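# Daylight and where people choose to sit

Project report, Brarklow study spaces, 4 November 2024

I started this project with a complaint, which I suppose is how a lot of projects start. I had spent most of my first year in the Grivomlow building with the blinds down and the lights on, in rooms that had perfectly good windows, and I wanted to know why we all kept doing that to ourselves. My original plan covered every study space on campus (my advisor was very kind about it), and what follows is the smaller version, which I have come to like much better.

## What I did

In September I visited the shared rooms in Grivomlow and the reading room in Flotden, mostly in the late morning and again in the middle of the afternoon. At each visit I took a light reading at desk height, wrote down whether the blinds were up or down, and marked on a floor plan where people were sitting. I made 21 visits. I used a handheld meter borrowed from the department, and I'm grateful to whoever had already put fresh batteries in it.

I also left a short paper questionnaire in both buildings, with 100 copies printed. The questions were simple: where do you like to sit, do you ever move during the day, and what would make you raise the blinds if you found them down?

## What I found

The brightest reading I took was 4000 lux, on a desk right beside the glass in Flotden with the sun coming straight in. The seat was free, and it stayed free until the sun had gone around the corner of the building. Over in Grivomlow, a table set one row back gave me 506 lux with the blinds up and the ceiling lights off, and that table was popular all month long. People told me it was "bright but not in your face," and I can't improve on that.

What surprised me was how much the surfaces in a room matter. I had been thinking only about windows - their size, which way they face, how clean they are - and I had paid no attention to what the light lands on once it's inside. Pale walls and matte desktops spread it around gently. Shiny, dark things are another matter, since they stay dark overall and still throw back a bright patch right at eye level.
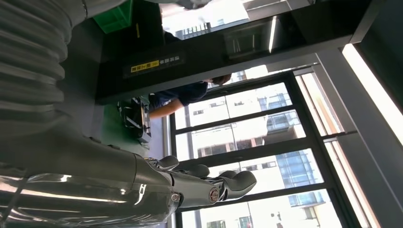

*Figure 1. Windows, and a glossy black surface reflecting light.*

Several people who filled in the questionnaire mentioned reflections before they mentioned the sun itself. One wrote that they lower the blinds every single time because of a shiny cupboard door behind their screen, and that they'd happily leave them up if somebody hung a cloth over it. I loved that answer! It's such a small, cheap fix compared with the new blinds I had been planning to recommend.

The other thing I noticed is that blinds go down much more easily than they come up. Once they were lowered for an hour of strong sun, they usually stayed that way at my next visit, even when the sky had turned completely gray.

## Problems along the way

My meter readings were all taken in fair weather or light cloud, so I can't say anything useful about winter. I also lost a floor plan from Flotden (I think it went out with the recycling) and had to leave that visit out of the seating maps. The Pacheco annex was on my list as well, but it was closed for painting for most of the month.

## Suggestions

I would move the desks in Grivomlow back one row from the glass, choose matte finishes when cupboards and tabletops are replaced, and put a small note by each window asking the last person out to raise the blinds. If another student picks this up, please go back in the darker months, and do try to get into Pacheco once the paint is dry. The blank floor plans are in the project folder with the questionnaire.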